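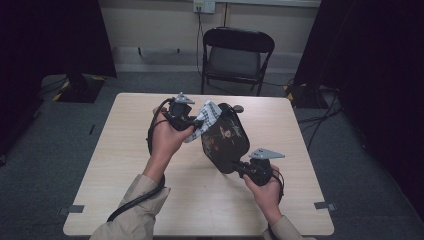

Two hand-held grippers and a checkered cloth at the test table.

How do you test a robot's hand?

A robot's hand is often called a gripper. Most grippers do not look like your hand. Many have jaws that open and close.

At the Landell workshop, people try out grippers before any robot uses them. A person holds one in each hand and does a small job with them, such as holding a smooth, rounded thing and a cloth at the same time. The gray triangles on top are markers. Cameras look for them to work out where each gripper is and which way it is tilted.

Which jaws are best?

The workshop compared 3 kinds of jaws, named Flernetti, Marwat and Jarkach. Each kind got 20 tries at picking up a cloth and 20 tries at picking up a smooth object. Flernetti jaws are soft and did well with smooth things. Marwat jaws are thin, so they could pinch the edge of a cloth. Jarkach jaws are wide and strong, but they kept bunching the cloth up.

A robot needs a lot of practice too. For one job, the workshop may record 1,000 tries by people.

Try it yourself

Take a pair of kitchen tongs in each hand. Pick up a sock with one and a plastic cup with the other. Now try to put the sock in the cup. Which was harder to hold?

Words to know

Gripper: the part of a robot that holds things.
Marker: a shape that a camera can find easily.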